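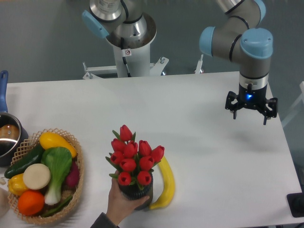 Plonum Produce Basket, Oval
Item 205
By Pasine

$70
In stock. Ships from our Kushnir warehouse.

Fruit and vegetables for people who have given up on fruit and vegetables. The Plonum basket arrives ripe, stays ripe, and will still be ripe when you sell the house. It asks only to be dusted, and it won't complain if you skip that too.

The basket itself is the real thing: oval, woven wicker in light tan, with an open lattice rim. Everything in it is artificial. The yellow squash has a green stem tip, the cucumber is dark green, and both are full size, so guests do reach for them. We suggest letting them. It's a cheap evening's entertainment.

Pieces are loose and can be arranged however you like. Lucero Mamani, who picks our kitchen range, lays the cucumber on a diagonal down one side and puts the squash up by the rim. She has tried standing the cucumber upright and does not recommend it.

What you get
Oval wicker basket
Assorted artificial produce, including squash, cucumber and banana
One spare banana (people lose the banana)

What you don't get
The stainless steel saucepan with the blue handle. That is the Zudell, and it has its own page. It cooks, if you're into that.

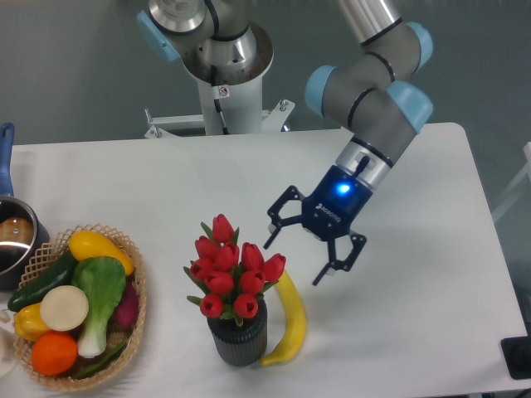
Banana with flower arrangement. Flowers sold separately.

The banana also does well on its own. Put it on a counter, a desk, or a table that has a bit too much table showing. Next to flowers it looks like you meant it.

Details
Weight, filled: nearly 600 grams
Indoor use only. Sun fades the squash first.
Not food. Not for the oven, the microwave or the blender.
Not a toy for small children or for dogs, who are harder to convince.

Care
Wipe the produce with a damp cloth and dry it before it goes back. Brush the wicker with a soft, dry brush, working along the weave. Please don't soak the basket. We had one come back in June that had been through a dishwasher, and it was no longer oval.

Returns
Send it back unused within 100 days. Bite marks count as use.

Questions we get
Can I order extra produce? Yes, single pieces are listed under Plonum Loose. Cucumbers sell out first and we have stopped asking why.

Will it hold real fruit? It will. Keep real and artificial in separate baskets, or label them, or accept what happens.

Does it smell of anything? A little, when first unpacked. Leave it out overnight.

Customer note
"Bought for a shelf nobody looks at. My mother-in-law looked at it, took the cucumber and started making a salad. Four stars because the knife left a mark."
Audrey-Anne Petrenko

Replacement cucumbers ship in a padded envelope, signature not required.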